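Giston Robotics Club – pre-session check, arm bench
Last updated: January

Filled in by whoever unlocks the room, before anything is switched on. Comments go under the item. "Fine" is not a comment.

1. Base plate bolts tight. PASS
Checked with the long key. Whoever has been using the long key to stir tea, please stop.

2. Stop button on each pendant tested, arm powered. PASS
Both work. Test both, every time. The second one counts even if you never use it.

3. Speed limit set for student use. FAIL, then PASS
Found at 850. Limit on the sheet is 59. I would like to meet the person who felt those were close.

4. Paper flat, grid tape stuck down at the edges. PASS
The Drutberg task is scored by square, so if a strip lifts, replace the whole strip. Patching it gives us squares of several opinions.

5. Cables clear of the arm's reach. PASS WITH COMMENT
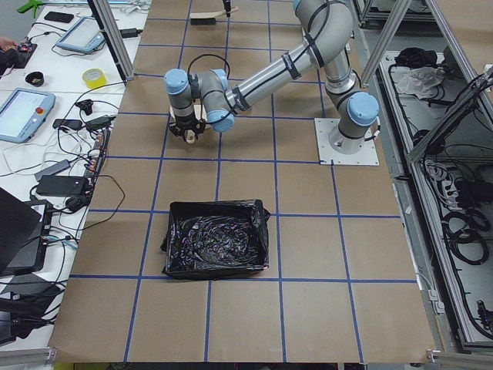
Clear of the reach, yes. Clear of each other is another matter, and the side table is going the way it went last term. Unplug what you brought, coil it, take it home. The bench supply stays where it is.

6. Laptops and phones off the paper. PASS
Side table is allowed. Drinks are not allowed on either – see the incident book, entry 3519, which runs to two pages and has a diagram.

7. Hands out of the grid before "go" is called. NOT CHECKED
Can't be checked before a session, as I have said on this form before. Could somebody move it to the other form?

8. Gripper screws and fingers. PASS
No play in either finger. Next check is due at 2000 cycles and the log has to be kept up for that to mean anything. Last Sunday's team logged "loads".

9. Test grip on a kitchen item, low force, held while you read out the next item. PASS
The Valcárcel kitchen round uses long handles, so practise on those. Grip square across the handle and keep your face back while it closes.

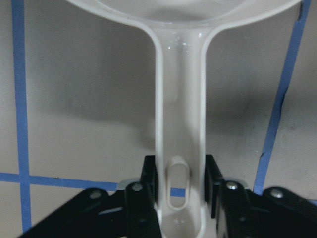
Item 9: white plastic utensil, gripped at the hanging hole.

10. Objects returned to the kit box and ticked off. OPEN
To be done at the end. Leave this sheet on the clipboard, and leave the pen as well.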